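Keeping bricks from popping off a baseplate when you move it?
Posted in Toys & Hobbies, Mosberg board 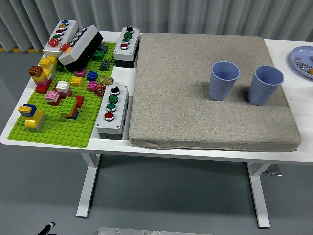 How do I carry a built-up baseplate to another room without half of it falling off? I've got a town going with 200 pieces or so of little stuff like fences and lamp posts, and every time I lift it the whole thing bows in the middle and bits go flying. I don't want to glue anything!!

ballisbricks
Slide something stiff under it before you lift. I use a cheap cookie sheet with one flat side -- mine came from the thrift store in Sarkstead for 4 dollars and it has moved my harbor layout every weekend since July. A baseplate is thin and it flexes, and the flexing is what pops the small pieces. Get the sheet all the way under, hold it from two sides, and go slow through doorways (I learned that one with a lighthouse). If you're going up stairs, take the tall stuff off first and bring it in a bowl.

mosberg_mel
glue it lol

tilesandstuds
Please don't glue it. The cookie sheet works fine, but if your layout is bigger than one plate you'll want a board. I had the hardware store cut me a piece of plywood 19 inches wide, and I stuck shelf liner on top so the plates don't skate around -- best thing I ever did for my train yard. Press everything down with your palm before you pick it up, too. Half the time my lamp posts were only sitting there and never clicked in.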